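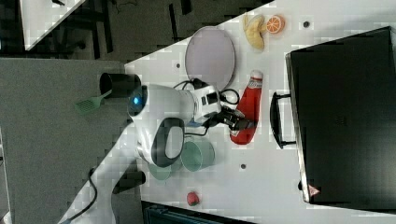

Ticket: Employee share ballot, votes not matching register
Product: Fultia Ballot
Customer: Eltton (worker buyout group)
Priority: High
Status: Resolved

Reported problem

Eltton is holding a vote on whether its staff should make an offer for the company. The register has 200 eligible employees. The customer says the turnout page shows 8 more voters than the register allows, and that the export for the scrutineer stops with error "weight total exceeds roll." Voting closes at 5 p.m. The customer asks whether the ballot has to be run again.

First reply, 9:40 a.m.

Please do not close or reset the ballot. Resetting clears the receipts and we can't bring them back. Send us the register file as it was uploaded, plus any later additions made by hand. We don't need the votes themselves and can't read them while the ballot is open.

Customer, 10:15 a.m.

Register attached. We uploaded it in February and added the Janutska depot staff afterward, when their transfer went through. The rules say one member, one vote, whatever the size of the shareholding. Nobody has reported getting two ballot emails.

Support, 11:05 a.m.

The Janutska staff are on the register twice. They came in with the first upload under their old payroll numbers and again by hand under the new ones. Fultia matches people on payroll number only, so it treated them as separate voters. Both entries point to the same email address, and the mailer drops repeat addresses, so each person got one message. The turnout page counts entries on the roll and not messages sent, and that is where the 8 comes from.

No one has voted twice. There is one receipt per address.

Steps sent to customer

1. Go to Register, then Duplicates, and set the match to "email."
2. Tick the entries with the old payroll numbers. Leave the new ones alone.
3. Choose Merge. Do not choose Remove, as that voids any receipt tied to the entry.
4. Wait 60 seconds and reload the turnout page.
5. Run the scrutineer export again.

Customer, 12:30 p.m.

Merge worked and the turnout page now shows 200. The export still fails with the same error.

Support, 1:10 p.m.

The export keeps its own copy of the roll, made when the ballot opened. We have rebuilt it from our side. Think of the table in the second picture on this page.

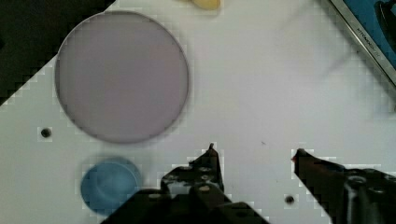 The roll and the export are stored separately, and a merge in one does not carry over to the other until the copy is rebuilt. On the table, the round plate and the small blue cup sit apart in the same way, and moving one would leave the other where it was. Please try the export now.

Customer, 1:25 p.m.

Export completed. Scrutineer has the file. The ballot will close at 5 p.m. as planned.

Closing note

Same fault logged last year for Miyazaki, with a roll of 3,000. Request passed to development: rebuild the export copy after every merge. Ticket closed.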